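Porisix Letter Block Set with Clear Tray

Small cube blocks for spelling practice, supplied with a long, shallow tray.

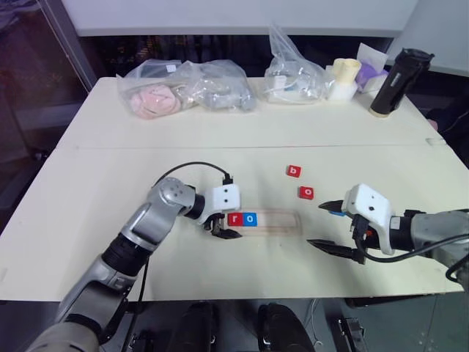
Specifications

Item no.: 186
Blocks: cubes, one size
Letters: lowercase, white
Block colors: include red and blue
Tray: transparent plastic, rectangular, lies flat
Set weight: some 77 oz
Warranty: 2 years

Use

Place blocks side by side in the tray, starting at the left end. Wipe with a damp cloth. Do not soak.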